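Search this site Search Advanced

Dramus opens second furniture parts warehouse at Ellgate

2023-01-16

Dramus, the supplier of table parts and fittings to schools and offices, has opened a second warehouse at Ellgate. The site holds 690 stock lines and replaces the rented space at Barua, which closed in October.

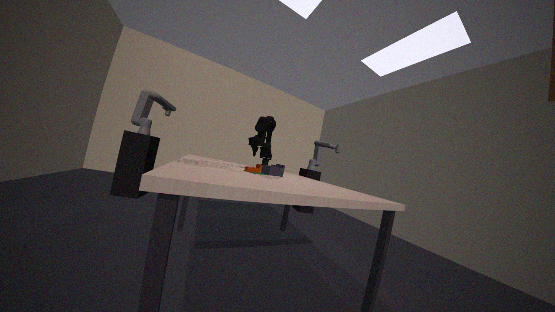

By Nerys Holcombe, Press Officer, Dramus

Orders for legs, tops and fixings placed before noon will leave Ellgate the same day. Larger orders, meaning those of 74 items or more, are sent by pallet and take 2 working days. Carriage charges are unchanged.

Stock is arranged by part number - the Barua site used supplier names - and each bay carries a printed label.

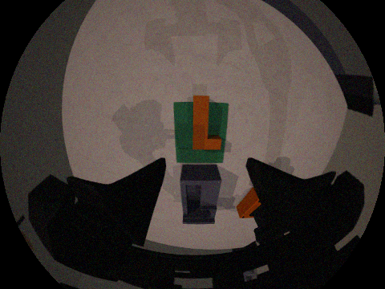 Returns should now be sent to Ellgate, with the order number written on the outside of the parcel. Parts bought through Gutodus, the company's trade counter partner, must still go back to the counter where they were bought.

The guarantee on table frames remains 10 years. Claims need proof of purchase. 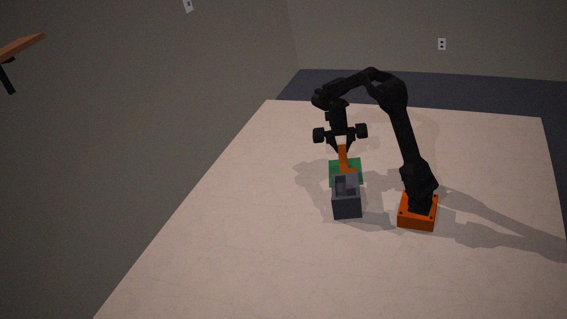
Large white table with a black arm on an orange base.

Price lists are available from the sales office on request.

Contact: Dramus Press Office, Ellgate | © Dramus 2023 | Back to top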